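The gripper, week whatever it is now

I have reached the stage of building a robot arm where I mostly don't touch the robot arm. It sits on the bench at the Ballstead workshop under a tea towel, and I sit at home opening and closing its fingers on a laptop. 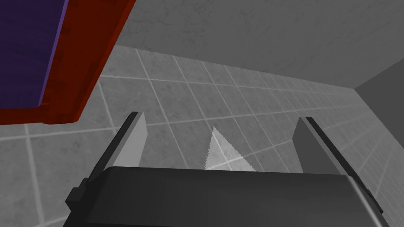
The simulator is called Drorinari and it came free, and I have had my money's worth. It took me two evenings to get both fingers moving at the same speed. Before that the left one would stroll in while the right one had a think, and anything between them got shoved sideways at a pace I would call rude.

The real gripper does the same thing, only with more noise. I blamed the servo for most of July and bought another one from Vidport, which was £19 and behaved exactly as badly. The fault was in my own code, where I had a minus sign doing the work of a plus. The spare servo now lives in a drawer with the other spare servos.

So the current plan is to run 600 test grasps on the laptop before I let the thing near a real object again. Last time it met one it was my mug, and I was fond of that mug. I left the first batch going overnight and came down to find the program had stopped at the second attempt, waiting for me to press OK.

I have since found the setting that gets rid of the OK box. It's under "Appearance".

Next job is the wrist, which still droops when the power goes off. I've got a spring for it somewhere.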